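Brornberg save files, readable copy

Every save from two full playthroughs of Brornberg, the co-op dungeon crawler, turned into plain text so you can poke around in them. I love this game and its save format is a lovely weird puzzle!

What you get
- 60 saves, one per file, sorted by chapter
- a list of item codes, with names and colours
- notes on the Putberg levels (still patchy, sorry)

Getting started
Unpack the folder, open Rankin, our little viewer, and pick a save. Chapter 7 is my favourite, with heaps going on in the inventory.
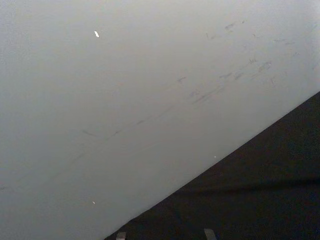
Known gaps
Quest flags past number 20 are guesses. Corrections very welcome!

Last updated 2015-07-30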